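Zatthorpe Scale Service — Questions we get asked

Do I need to have my scale calibrated every year?

Maybe. A yearly visit is a habit more than a rule, and the people who push it hardest tend to be the ones selling the visit. A bench scale that weighs the same cartons all day may hold fine for longer. A scale that gets dragged between rooms may not make it to August.

The display reads to 1 g. Does that mean it's accurate to 1 g?

No. It means the display has enough digits. Put the same item on it 14 times, in the middle and at the corners, and write down what you get. The spread will tell you more than the brochure.

Is a "legal for trade" sticker enough?

We wouldn't trust a sticker. Look for the approval number on the data plate and look it up yourself. If you sell by weight and the number leads nowhere, you have a problem, whatever the seller told you.
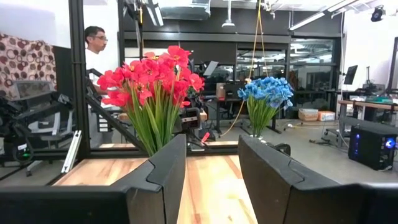
Can I check it myself between visits?

Yes, and you should. Buy one decent test weight near your usual load and keep it in its box. A water jug or a bag of sugar won't do — we've heard every version of this. Let the scale warm up first, zero it, and log the reading.

What about the self-calibrating models, like the Plenanell?

Internal calibration corrects for temperature drift and for being moved. It can't tell you that its own internal weight is off. We still check ours against an outside weight, and we'd be wary of any dealer who says you can skip that.

Are the cheap load cells from Varnau any good?

Some are. We tested 5 and kept using three. The other two crept under a steady 160 lb load, and the data sheet had nothing to say about it.

Why did Arango quote me $1,343 for a repair?

We can't speak for their prices. Ask for the fault in writing, with readings from before and after. If they won't give you readings, get a second quote.

Do you give out certificates?

Yes, with the errors we found listed on them. A certificate that only says "pass" isn't worth filing.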